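Cable clear-out at Olszewski workshop leaves the cables where they were

The repair shop on Winder Street has a new plan for its spare leads, and a page of rules to go with it. Whether it has fewer leads is another question.

Olszewski, the small-appliance repair business that has worked out of the same room for 13 years, announced in July that it would sort, label and thin out everything in its back area with a plug on one end. The notice went up by the counter and on the shop's website. It promised "a full tidy of all cords, strips and adapters" and said customers would see quicker repairs as a result.

The owner, Eugeniusz Olszewski, puts the starting number at 3,804 items. That figure comes from a count he did himself over the slow part of the summer, with a clicker, and it includes things most people wouldn't call a cable. Plug adapters are in there. So are connector ends snipped off dead leads and kept in coffee tins, and a batch of short jumper wires that came in a sealed bag and were counted one at a time. Take those out and the total drops a good deal, but he didn't keep separate tallies, so there's no way to say how far.

"People ask me why I have so many," Olszewski said. "Then they come in with a bread machine from I don't know when, and they want the cord."

That is a fair point, and it is also the point that has defeated every earlier attempt. The shop tried hanging leads on wall hooks, and the hooks filled up. It tried paper bags with the type written on the outside, which worked until the bags were opened. A rolling cart bought for the purpose now holds paint.

The new system is called Hultimer. The name belongs to a set of stackable trays with a printed guide, sold by a storage outfit named Narotis that mostly deals with offices. The guide asks the user to split everything into keep, test and let go, and to handle each piece only once. Olszewski bought 2 sets. They cost him $700 together, more than he has spent on storage in all the years before that, by his own account.

It's hard to see what the money buys. The trays are trays. The guide runs to a few pages, and a large share of it is about how good a clear surface will make you feel. There is a section on coiling, which recommends loops of equal size held with a strip of hook-and-loop tape, and the tape is not included. A customer who had been told that the trays were "the secret" turned one over at the counter to look for the rest of it.

Narotis says on its packaging that a typical room can be put in order in a weekend. Olszewski's back area has been at it a good deal longer. He says a weekend might do for an office, where the cords are all the same three kinds, but a shop has to check each one for splits in the sheath and loose pins before it can be called a keeper. He has a tester for this. It handles one lead at a time.

He is also doing the sorting between repairs, and repairs come first. Work stops when the bell on the door goes. By the time he gets back to it, he said, he can't always remember which side was keep and which was test, and he starts that pile over.

The shop's website lists the sorting as "well under way." A visit in the early afternoon suggested a more modest reading.

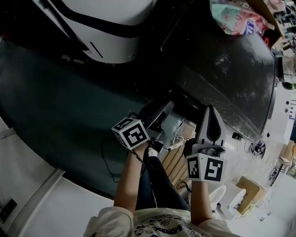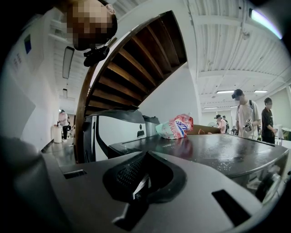
Olszewski defends the pace and says anyone who judges a sort halfway through doesn't understand sorting. Things have to come out before they can go back, he argues, and they have to come out onto something. On this occasion the something was a slatted wooden panel, with a cluster of white cables and a white power strip on and beside it and a small coil of black cable near one end. The coil is at least a coil. The white ones have had no such attention, and the power strip is sitting in among them. As for the clear surface promised in the guide, the big dark top next to the panel does have plenty of open space on it, along with a scatter of pale specks and a crumpled snack bag. A wipe would have cost less than the trays.

The shelf area beyond is a bigger worry. It is where the tools and boxes live, and the plan has nothing to say about it. Asked if the shelves would be next, Olszewski said they were "a different category." Under the Hultimer guide there is no different category, only keep, test and let go, but he may have a point there too. A person who fixes things for a living needs his tools within reach, and the tidy version of a workshop is often one where the owner spends the morning opening lids.

What has left the building so far is one carton, taken to the recycling drop-off at the end of Winder Street. It held round-pin leads for a brand of slide projector the shop stopped servicing long ago, plus a tangle of phone cord. Olszewski did not count what was in it before it went, so the figure of 3,804 still stands on the notice by the counter, in marker, with a space next to it for the new one.

The claim about quicker repairs can't be checked yet either. The shop writes the date a job comes in on the ticket, but not the date it goes out, and customers are told to call. Two who were waiting during the visit said their repairs had taken as long as they usually do. One of them, in for a hand mixer, said she had no complaint about that and had never thought the cords were what held things up.

Olszewski says he'll keep the old cord types for anything he still repairs and sell the duplicates from a bin by the door, once he knows what the duplicates are. Prices have not been set. The bin is there already - it has umbrellas in it. Customers looking for a particular lead are asked to bring the appliance along, or at least a clear note of what's printed next to the socket.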